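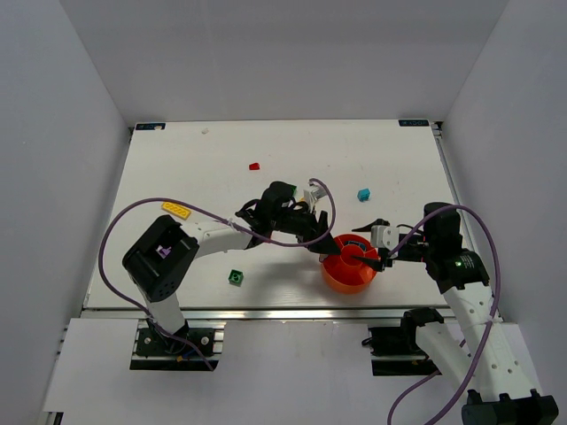
Toy Block Drive Passes 1,878 Pieces, and the Sorting Has Begun

Mar 14, 2024

The families of Tamavero have been very generous with their old toy blocks this year, and if you have ever tipped out a bin of them onto a rug you will know how much work comes next. The Flullov toy library has now taken in 1,878 loose pieces – far more than the 300 it had hoped for when the drive was first announced last August – and every one of them has to be looked over before it goes out on loan again.

Blocks are spread out on a plain white table, where a small red or green one is easy to spot, and then they go into a round orange container with a divider inside. Yellow bricks have been the most common color so far, says Gilberto Arboleda, who runs the library and has been sorting most evenings with the radio on.

"I keep finding ones I had as a boy," he said. "It slows me down terribly, but I don't mind one bit!"

Cristian Cusi is putting together the finished sets, which will be lent out in cloth bags of 400 pieces for up to 8 weeks at a time. The first bag has been named Nina, after the library's oldest doll, and the second will be called Bosis, a name picked by the Saturday children's group's youngest members.

Blocks can still be dropped off at the front desk during opening hours. Please give them a rinse in warm soapy water first and let them dry well.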